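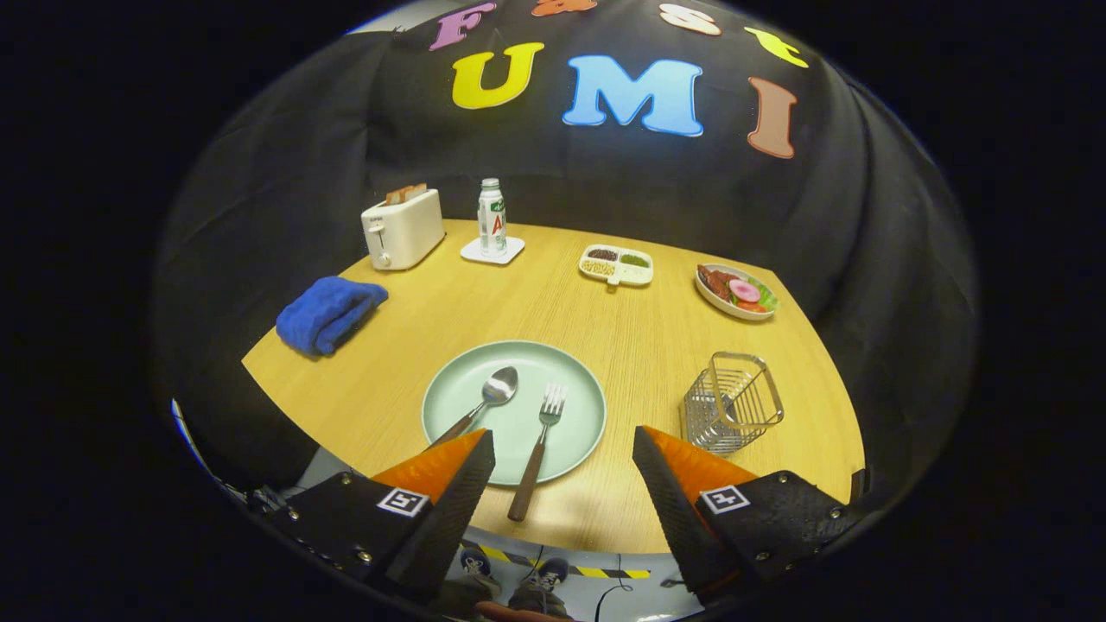
Figure 1. A toaster with two slices of toast on a round wooden table.

Breakfast Habits and Morning Concentration among First-Year Students at Pirnik College
Project report submitted by Benedetta Palumbo and Giorgia Messina

1. Introduction

The purpose of this project was to establish whether first-year students at Pirnik College eat before their first class, what they eat, and whether they consider that it affects their ability to follow a morning lecture. The subject was proposed after the college moved the start of teaching to 8.30, which left many students in the Asent halls of residence with less time in the kitchen than before.

Earlier student projects at the college dealt with the cost of food and with the use of the canteen at midday. None of them dealt with the first meal of the day.

2. Method

A paper questionnaire was handed out in the halls and in the entrance to the library. In all, 403 completed forms were returned. The form contained 20 questions, most of them answered by ticking a box, with space at the end for comments. Names were not collected.

In addition, five students agreed to keep a written diary over two weeks of term. They recorded the time at which they woke, anything they ate or drank before noon, and how well they felt able to concentrate in the first class, on a scale from 1 to 5.

Forms on which the second page had been left blank were set aside and are not included in the total given above.

3. Results

More than half of the students who replied stated that they ate something on most teaching days. Toast was the most common answer, followed by cereal and then by fruit. Cooked food was seldom mentioned outside the weekend. A large number of students reported that they drank coffee or tea and ate nothing until the mid-morning break.

The reason most often given for missing breakfast was lack of time. Students on the upper floors of the Clorkirier building also referred to the shared kitchen, where one toaster serves the whole corridor and a queue forms shortly before eight. Several wrote that they would eat if they could do so without waiting.

The diaries gave a less even picture. Three of the writers scored their concentration higher on days when they had eaten. The remaining two showed no clear pattern, and one of these noted that hours of sleep appeared to matter more to her than food.

4. Discussion

The results suggest that breakfast in the halls depends to a considerable extent on practical arrangements. It must be noted that concentration was judged by the students themselves and was not tested. The diary group was too small for any general claim, and the questionnaire did not ask about sleep, an omission which should be corrected if the work is repeated.

5. Recommendations

It is recommended that the college provide a second toaster on each corridor of the Clorkirier building and consider opening the canteen at 7.30 for a trial period. A further survey could be carried out after the trial, using the same form with questions on sleep added.

The full questionnaire is held in the department office and may be consulted on request until the end of July.

Related projects
Midday Use of the Canteen at Pirnik College
Food Costs in the Asent Halls
Noise Levels in the Library Reading Room
Travel to College by Bicycle: A Short Survey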